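엘리사 도나티는 계약서를 세 번째로 넘겨 보고 있었다. '공동체'라는 말이 첫 장에만 네 번 나왔다. 임대료라는 말은 마지막 장에 가서야, 그것도 각주에 나왔다.

"멤버십 기여금이라고 부릅니다." 프롤렉의 상담 직원이 말했다. 목에 건 명찰에는 이름 대신 '연결 담당'이라고 적혀 있었다.

"매달 내는 돈이죠?"

"네, 매달 기여하시는 거죠."

"안 내면 나가야 하고요."

직원은 웃었다. 많이 해 본 웃음이었다.

엘리사는 번역 일을 십 년 넘게 집에서 했다. 부엌 식탁에서, 식탁에 국물이 튀는 날에는 침대에서. 책상을 따로 빌리겠다는 생각은 11월에 윗집이 마루를 뜯기 시작하면서 했다. 드릴 소리만 없으면 어디든 좋았다. 그런데 둘러본 곳마다 조용한 책상을 달라는 사람에게 영감과 시너지를 먼저 내놓았다.

피스텐이라는 곳은 더했다. 입주 전에 '협업 성향 진단'이라는 것을 받아야 했고, 엘리사는 70점이 나왔다. 무엇이 70점이냐고 물었더니 개방성이라고 했다. 만점이 얼마냐고 물었더니 점수는 비교하는 것이 아니라고 했다. 그러면 왜 숫자로 주느냐는 말은 속으로만 했다. 드릴 소리가 벌써 3주째였고, 싸울 기운이 없었다.

프롤렉은 적어도 진단은 없었다. 3층에 창가 자리가 있고, 전화 부스가 있고, 커피가 있었다. 엘리사는 커피를 한 모금 마셔 보고 '커피 무제한'이라는 문구를 혜택 목록에서 지웠다.

"옆자리는 어떤 분이에요?"

"아순타 오를란디니 님이요. 롬바르디에서 나와서 독립하신 분인데, 우리 커뮤니티의 심장 같은 분이세요."

심장이라. 엘리사는 심장 옆에서 일하면 시끄럽겠다고 생각했다.

그래도 서명은 했다. 한 달짜리로.
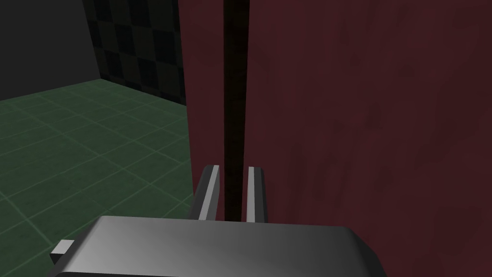
첫날 아순타 오를란디니는 인사를 하지 않았다. 둘째 날도 마찬가지였다. 귀마개를 끼고 회계 장부 같은 것을 들여다보다가 점심때가 되면 가방에서 삶은 달걀을 꺼내 먹었다. 셋째 날, 엘리사가 먼저 물었다.

"여기 심장이시라면서요."

아순타가 귀마개 한쪽을 뺐다.

"누가 그래요?"

"연결 담당이요."

"아, 그 사람." 아순타는 달걀 껍데기를 휴지에 쌌다. "작년에 내가 프린터를 한 번 고쳤어요. 그 뒤로 그래요."

둘은 그 뒤로 한 시간쯤 말이 없었다. 나쁘지 않았다.

문제는 '클러넛비의 밤'이었다. 벽에 포스터가 붙었고, 메일이 왔고, 연결 담당이 자리마다 돌며 이야기했다. 클러넛비는 프롤렉이 새로 내놓는 프로그램으로, 서로 다른 업종의 회원을 짝지어 새로운 사업을 '함께 피워 내는' 것이라고 했다. 참가비는 992크레딧이었다. 크레딧이 얼마냐고 묻자 연결 담당은 돈으로 생각하면 창의성이 줄어든다고 대답했다.

"환산표는 있어요." 아순타가 모니터를 보면서 말했다. "계약서 뒤에. 거의 한 달 치예요."

엘리사는 계약서를 꺼냈다. 정말 있었다. 회색 글씨로 아주 작게.

"그걸 내고 가는 사람이 있어요?"

"작년에는 다른 이름이었는데 꽤 갔어요. 와인도 나오고."

"거기서 사업이 나왔어요?"

"명함은 많이 나왔죠."

엘리사는 참가 신청 메일에 답장을 쓰기 시작했다. 처음에는 정중하게 썼다가, 지우고 길게 썼다가, 또 지웠다. 결국 '사양합니다. 그리고 복도 쪽 문이 닫힐 때마다 소리가 큽니다'라고만 적어 보냈다. 답은 금방 왔다. 소중한 의견이 커뮤니티를 함께 만들어 간다고 했다. 문 이야기는 없었다.

다음 날 아침, 아순타가 문틀 앞에 쪼그리고 앉아 있었다. 손에는 양말을 잘라 만든 듯한 천 조각과 테이프가 있었다.

"그러다 또 심장 되세요." 엘리사가 말했다.

"그러니까 좀 가려 줘요. 저 사람 안 보이게."

엘리사는 잠시 망설이다가 커피 잔을 들고 복도 쪽으로 등을 돌려 섰다. 커피는 여전히 맛이 없었다. 뒤에서 테이프 뜯는 소리가 났고, 저쪽에서는 연결 담당이 손을 흔들며 다가오고 있었다.

"두 분, 벌써 협업하시네요!"

엘리사는 한 달 연장 조건이 계약서 몇 쪽에 있었는지 떠올려 보려고 했다.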